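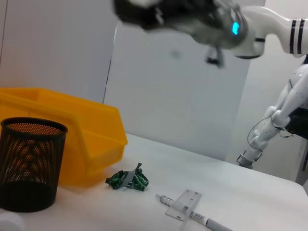

The table, one arm and its cyan light.

February, afternoon. Water conditioner, second look

Went back to the Sistari unit with less patience than last time. The claim on the leaflet, for anyone joining late: clamp two magnets around the cold feed and scale "no longer forms." Elsewhere on the same sheet it says scale "forms but does not stick," and on the back it says existing scale "softens and is carried away." I'd like them to pick one. They predict different things and only the first would be easy to kill.

Pelberg has had one on the kettle feed since before Christmas and they are happy with it. Asked them how they know. They said the kettle looks better. Asked whether anyone had descaled it in that time. Long pause on the phone, then yes, probably, the cleaner does it. So that testimonial goes in the bin with the others.

What we did

Same tap, same day, one run through the pipe with the magnets clamped on and one with them off. Collected 1000 mL each way. Kheri filled and labeled the flasks with letters and kept the key in her own book. I did the titrations without knowing which was which. The first time round I knew, and I don't trust a color change called by a man who already has an opinion.

Hardness came out the same for both, inside the spread I get repeating one flask. The leaflet would say that's expected, magnets don't remove calcium. Fine. I only did it so nobody could say later that we hadn't.

Then the boil-down. Both samples in matching beakers, same hotplate, swapped positions halfway because the back left of that plate runs hotter and always has. Ran each down to dryness, let them cool in the cabinet, weighed them, rinsed gently with distilled, dried, weighed again. The difference should be whatever was loose enough to go. If the magnets make scale that doesn't stick, more should come off the treated beaker.

A bit more came off the treated one. I was annoyed for a minute and then looked at the beakers. The treated one had an old scratch ring low down on the wall, and the other was newer glass. Scale grips scratched glass better if anything, so that ought to have worked against the magnets, but I rinsed them by hand and I can't swear I rinsed them equally. One pair of beakers is one pair of beakers. Not writing this up as a result in either direction.

Josphat read this over and thinks I'm being unfair, that a difference in the right direction is a difference in the right direction. My answer is that it had to go one way or the other. He says I'd have accepted it happily if it had gone against the magnets. Probably true, and a good reason to do it again blind all the way through, weighing included.
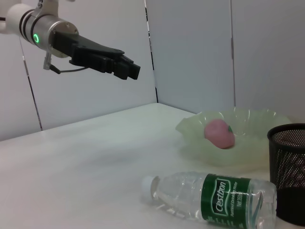 The conductivity meter

Separate headache. The Mendow meter gave 1535 on the tap sample mid-afternoon. Our water has never been anywhere near that. Rinsed the cell, tried again, lower but still silly. Made up fresh standard, which should read 1000, and it read high as well. So it's the meter or the cell, and every conductivity figure from this month is under suspicion, including two I quoted in an email to Barasa. Will write to them myself.

Kheri's guess is a film on the electrodes. Mine is that someone stored it dry and then recalibrated against old standard to make the number behave. The calibration log has an entry with no initials. Please initial things. I don't care who did it, I care whether the standard was the bottle with the loose cap.

Cell is soaking overnight. If it still reads high on fresh standard after that I'm going to stop arguing and order a new one. No conductivity results from the conditioner runs will be used either way, the titrations stand on their own.

On the vendor's own data

Barasa, who sell the Sistari, sent a report when I asked. It has photographs of heating elements, before and after. Different elements, as far as I can tell: the bracket holes don't line up. There's a bar chart with no axis. There is a table of customer responses, more than 40 of them, and every single one is pleased, which I have never seen for any product, including good ones. No mention of how the customers were found or how many didn't write back.

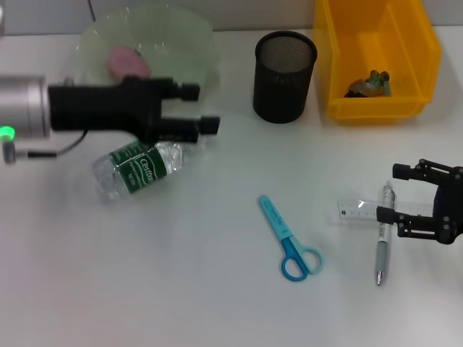 I did ask for the raw weights behind the bar chart. The reply was polite and said the tests had been done by a partner. I asked which partner. No answer yet. To be fair to them they were quick with the loan unit and didn't ask for any say in what we do with it, and I have dealt with worse.

Where I've landed for now: no effect on hardness, as everyone expected. On sticking, don't know. Anybody who says from our notebook that it works, or that it doesn't, is getting ahead of us.

Next time:
— new matched beakers, all from one box
— rinse by fixed volume from the burette, never by squeeze bottle
— a dummy clamp with steel blanks in place of the magnets, so whoever fills can't tell either
— Kheri to hold the key until all the weights are in ink
— ask Pelberg if they'd leave their kettle alone for a month (they won't)

Josphat wants to add a flow rate comparison. I'm against it until the basic version repeats, but he can have the bench after four if he cleans the glassware.

2 comments · 3 shares

Recent entries
Hotplate: mapping the hot corner
Why the old standard bottle has been thrown out
Conditioner, first look (read with caution)
Descaler strengths compared
Balance drift when the door is propped open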